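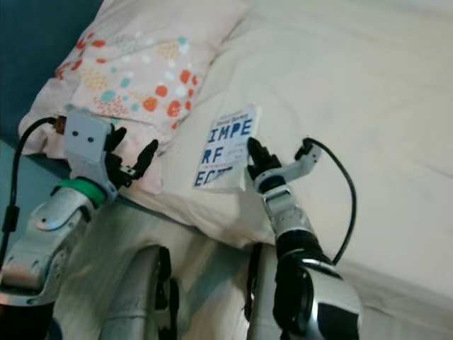

I've had the Grulto folding paddle for two summers now, and since a few of you wrote in asking if it's worth the money, I figured I'd finally sit down and tell you (get a coffee, I do go on a bit). Mine has been along for almost 1,000 miles of flat water, wind, and one very muddy June on the lower Kassa, where I leaned on it more than I'd like to admit.

It comes apart into four pieces and fits inside my small dry bag with room left for lunch. The grip is lovely! I have small hands, and my old Sidico always left me with a sore thumb by noon. With this one I can go from breakfast until 4 p.m. and still feel like cooking supper.
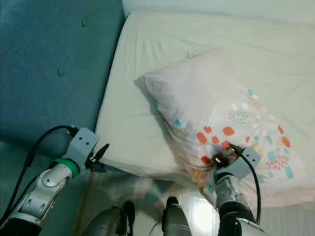
What I'd change

The middle joint gets gritty. If you launch from sand, and I nearly always do, you'll want to rinse it every night, or it takes two people and some bad language to get it apart in the morning. The drip rings are also too loose. Mine slid down to the blade on the first day out, and I ended up holding them in place with a bit of tape, which has worked fine ever since.

It weighs 45 ounces, a little more than I'd hoped for, though I stopped noticing after the first week.

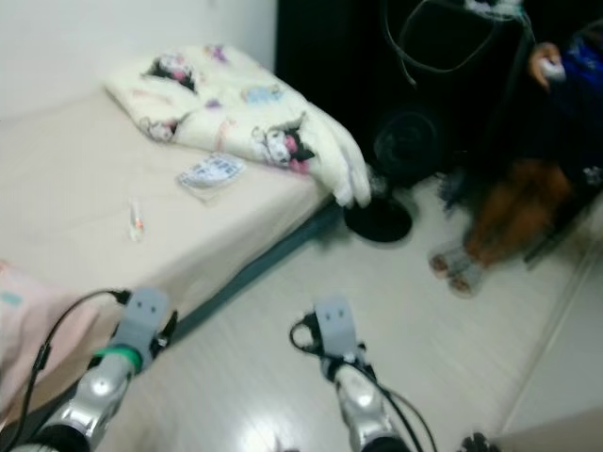
Rest day between the upper and lower river.

I'd buy it again for touring. For short evening paddles close to home I still grab the old Sidico, sore thumb and all.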